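4.2 Clear steps, trays and baskets

I went into this part of the study sure that the tiered acrylic stands would win everything. They show up all over the place in the shops we visited in July, and the owner of the Kinham snack counter told me she wouldn't go back to a flat shelf if you paid her. So we set up our own table with the same mix of holders — stepped acrylic, plain rectangular trays, wicker baskets — and spent two long days moving food between them and arguing about it (I did most of the arguing, I admit).

What I care about in this section is fit. By fit I mean whether an item sits in its holder in a way that lets a customer read it and pick it up without knocking the neighbor over. Candy bars are the awkward ones! They're too long to lie flat in a small compartment and too thin to stand up by themselves, so they end up leaning. Small boxes are much easier, and you can put matching ones on different steps and still see that they belong together.

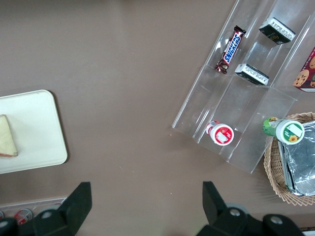 Figure 3. A Snickers bar and two small black-and-white packages in the stepped organizer, with a wedge of food on the off-white tray.

Does a stepped stand hold more than a flat tray of the same width?
Usually it does for small packaged items, but the gain goes away once the items are longer than one compartment.

I should say that we never put soft food in the acrylic. Cake and sandwiches went on trays or in baskets, following what we'd seen at Ballier and Altıntaş, and I'd defend that choice. A wedge needs a wide, flat place to land, and the hard little partitions in those stands are no friend to a soft edge. Crumbs matter too. A tray with a raised rim keeps most of them in one spot, while on a stepped stand you're chasing them into corners with a damp cloth.

Drinks are a separate story, and I'd like to have given them a whole paper. Round bottles want their own rack, and a rack with two levels lets the back row show over the front one. We tried the Erkuro layout first, with the drinks in the middle and the food spread out on both sides, and I liked it enough that we kept it as our starting point for all 18 arrangements.
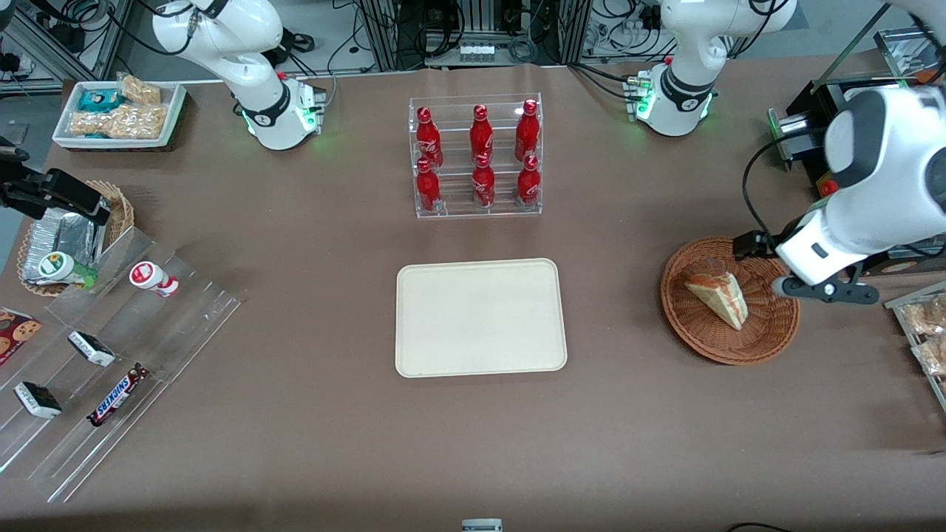
Reading time for this section: 2 minutes

Figure 4. Bottles of Coca-Cola on the two-tier rack, with the baskets, trays and stepped display set out on brown paper.

The baskets surprised me. I had them down as decoration, something you add to make a counter look friendly, and then I kept reaching for them. A round one holds a sandwich wedge nicely, even when it tips to one side, and foil-wrapped things can stand upright in a basket in a way they never would on a flat tray. The downside is reading the labels. Anything that slides down behind the wicker is as good as hidden, and I'd keep small boxes out of them for that reason.

Brown paper under everything was a late addition and I'm glad we made it (it's cheap, and you can roll the whole mess up at the end of the day). It does make the wicker stand out less than a white cloth would, so if color contrast is what you're after, section 4.3 has the cloth version of the same layouts.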